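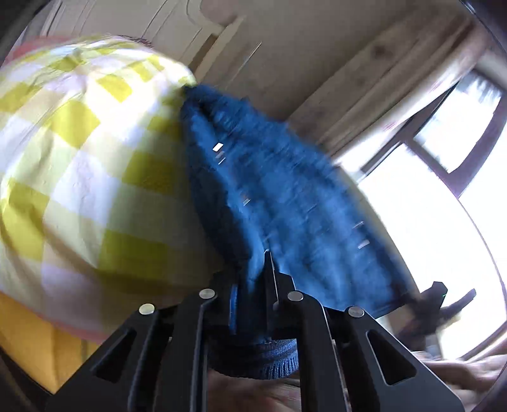

Does the Lahlou pair need to be taken out of service for the pad change?

Only one gripper at a time. The other keeps its calibration and stays usable, so we swap pads on the left unit, check it, then do the right.

Lahlou hand grippers: upkeep and repair
Progress report to the Clavesel fund, September 2020

Short one this time, the full parts list goes in with the claim.

Where we are

Both grippers running. Left unit was down for most of August with a sticky inner link, now fixed. Right unit never stopped but had drifted at the closed end, so it got the same going-over while the bench was clear. Folding work on clothes restarted at Tirstead once both passed the close check.

124 folding recordings kept so far. 12 thrown out, all left unit, all from before the repair. Jaw angle readings jumped when the link let go, so no use to anyone.

The repair

Pivot pins out, cleaned, back in. Old grease had picked up lint and gone to paste. Fleece is the worst for this, quilted stuff sheds a lot less. We now use a dry lube on the pins and nothing at all on the links. One pin on the left unit was scored and got replaced from the Stuncombe spares kit. The first replacement was too tight, had to be sent back, which is where the delay came from. Second one went in fine.

Screws get thread lock now. Should have done it from the start.

Pads

Ribbed pads, blue. The old smooth ones slid on anything shiny. Ribbed ones hold a quilted coat edge well enough that the operator doesnt have to pinch twice. They do wear at the tip first, so we turn them end for end when the ribs go flat and bin them after that. Pads are a push fit plus one small screw, easy to overtighten, and then the pad bows and the jaws meet crooked. Check by closing on a strip of paper and pulling. Paper should drag the same on both sides.
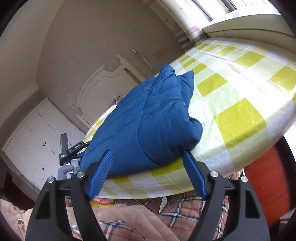

Blue quilted garment on the checked cloth, near gripper with jaws open, ribbed pads on.

Routine from now on

Before each session: brush out the joints, open and close by hand, paper strip check, look at the pad screws. Wipe the lens too, lint gets on that as well.
After fleece or anything fuzzy: blow out the links. Not optional.
Every 41 recordings: pins out and cleaned, angle zero redone with jaws fully closed. We picked that number from the log, it is the shortest run we had between a clean and the first bad reading.

The log is a paper sheet kept with the grippers. It was a spreadsheet before but it never got filled in on site.

Still open

Cable strain relief on the right unit is a zip tie. Works, looks bad, wants a proper clamp.
Stuncombe have not confirmed which pin size they will stock going foward. Chasing.
No written steps yet for redoing the angle zero. Notes exist, need typing up.

Money

Under on parts, over on shipping because of the returned pin. We would like to move the difference across and buy 2 more sets of pads. Need a yes from Clavesel before we order.

Next report will have the readings from after the repair against the ones from before, left and right units listed separately.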